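**Call for tasters and one part-time kitchen helper**

Karaca is a small company that buys, dries and packs figs, apricots and mulberries. This winter we want to change three of our products, and before we do it we need the opinion of people who cook and bake at home. We are looking for participants for a tasting panel, and also for one person to help us in the test kitchen.

**The tasting panel**

You do not need any education in food. We want people who eat dried fruit at least a few times in a month and who can say in simple words what they like and what they don't. In the last panel we received 211 forms and invited 77 persons. This time the number of places is the same.

Each participant comes to four sessions in November. One session takes two hours. You will taste small portions of fruit, plain and also cooked: fig jam, apricot cake, rice with mulberries. Between the portions there is water and white bread. After each portion you fill in a short form with your marks, and at the end there is a talk in a small group, which is often the most useful part for us.

Please do not take part if you have an allergy to nuts, sesame or sulfites. Our apricots come in two kinds, the orange ones treated with sulfur and the brown ones without it, and both will be on the table. Please do not wear perfume on the day, and do not drink coffee in the hour before you come.
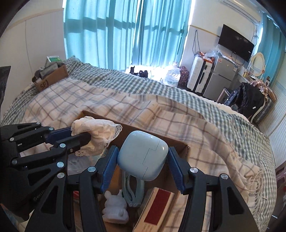
Vol. 9, No. 4 - page 163

For the four sessions together you receive a gift card and a box of dried fruit to take home. We can pay for your bus ticket if you keep it and show it to us. A participant who misses one session can stay in the panel, but a participant who misses two gives the place to the next person on the list.

**The kitchen helper**

The work is 16 hours in a week, in the mornings, until the end of winter. The helper washes and soaks the fruit, weighs the portions, bakes from our recipes and keeps the kitchen clean. You should:

- be able to follow a recipe exactly, also when you know a better one
- have a valid food handler card, or be ready to get it in the first two weeks
- lift boxes of fruit up to 25 pounds
- write in English clearly enough for our kitchen notebook

Experience in a bakery is good but not required. We buy most of our figs from the growers at Cirkovov, and the helper will be the first to open and sort each delivery - so it is important that you are patient and have good eyes for mold and insects.

**How to apply**

Write a letter of one page to Cameron McIver, who leads the test kitchen. For the panel, tell us which dried fruits you buy and what you make from them. For the kitchen work, add a list of your previous jobs and one person we may call. You can leave the letter at our shop counter or send it by mail. We answer every letter, also when the answer is no.

Letters must reach us by 6/10/21.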